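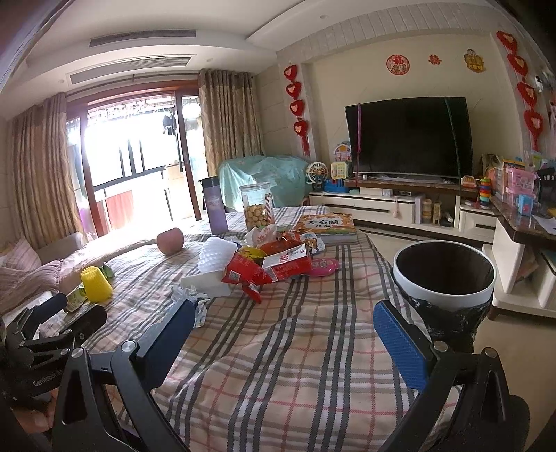

Griser is a streaming action drama set among rival stunt crews in the fictional port city of Cerkico. It ran for two seasons and was created by Pushpa Mathur, who also wrote most of the first season. The show is usually described as a martial arts series, a label that deserves some doubt, as long stretches of it take place indoors among people sitting and talking. Its best-known set is the Wijaya family living room, a plain space built around a rectangular table under a beige plaid cloth, striped in dark gray, white and thin red, with an apple left out on it. Fans have called this room the heart of the show. It was also cheap to shoot in, and the second season uses it far more than the first.

Premise

The story follows two crews, the Wijayas and the Arnix group, who compete for the same film work and settle their disputes in a disused ferry hall. The elder Wijaya once trained the founder of Arnix, and the cause of their split is held back until the end of the first season. Reviewers who praised the reveal as a surprise may have missed the second episode, in which a minor character more or less states it over breakfast.

Production

Publicity for the series claimed that the cast performed all of their own fights. The closing credits list 7 stunt doubles, so the claim can be taken as loose at best. A later version of the press notes changed "all" to "nearly all" without comment.

The ferry hall fight that closes the first season was promoted as a single unbroken take. Viewers have pointed to at least two moments where a dark coat passes close to the lens — a common way of hiding a cut — and the production has never released footage that would settle the matter. Mathur has said only that the scene "was designed to be seen as one shot," which is a different claim.

The same publicity spoke of 81 days of fight training before filming. It did not say whether this applied to the whole cast or to the two leads, and the supporting actors have given shorter figures in interviews.

Reception

The first season was well received for its fight work, in particular the staircase scene in episode four. Praise for the writing was thinner. Several reviews repeated the phrase "a new standard for television action," which appeared first in the show's own trailer and should be weighed with that in mind.

The second season drew a cooler response. Fewer episodes ended in a fight, and the Arnix storyline was dropped for a long section in the middle. Supporters argue that this was a turn toward character drama. The scripts offer limited evidence for that reading, as most of the added scenes repeat arguments already heard in the first season.

A fan petition for a third season gathered 2,814 signatures. It has often been cited as proof of a large and loyal audience, though the site that hosted it allowed repeat signing. No third season has been announced, and the February report of a feature film rested on one unnamed source.

1,458 shares
81 comments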